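How Does a Lab Count Cells?

Blood is made mostly of a pale liquid called plasma. Red cells, white cells and platelets float in it. They are far too small to see with your eyes alone, so a lab needs special methods to count them.

The counting chamber

The oldest method still in use is a thick glass slide with a grid of very fine lines cut into it. The slide is called a counting chamber. A thin glass cover sits a tiny, fixed distance above the grid. When a drop of blood is placed at the edge, it spreads under the cover and fills the gap.

The size of each square is known, and so is the depth of the gap. This means the amount of liquid over each square is also known. A person looks through a microscope and counts the cells in several squares.

Why blood is thinned first

Whole blood is too crowded to count. Red cells would lie on top of each other. The lab mixes a small, measured amount of blood with a much larger amount of salty water. For red cells, one part blood is often made up to 200 parts in total. At the end, the count is multiplied by 200 to undo the thinning.

Plain water cannot be used. It would pass into the red cells until they swelled and burst.

Cells on the line

Some cells land on a grid line. A simple rule stops them from being counted twice. Cells touching the top or left line of a square are counted. Cells touching the bottom or right line are left out.
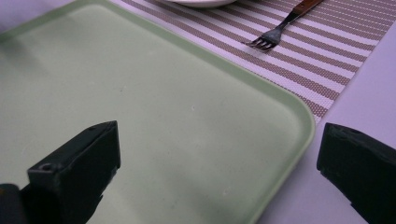 Counting by machine

Most hospital labs now use a machine. In one type, cells pass through a very small hole with an electric current running through it. Each cell blocks a little of the current for a moment, and the machine records a pulse. A bigger cell makes a bigger pulse.

Words to know

Plasma: the liquid part of blood.
Platelet: a tiny piece of a cell that helps blood clot.
Dilute: to thin a liquid by adding another liquid.

Text by Fung-ping Shek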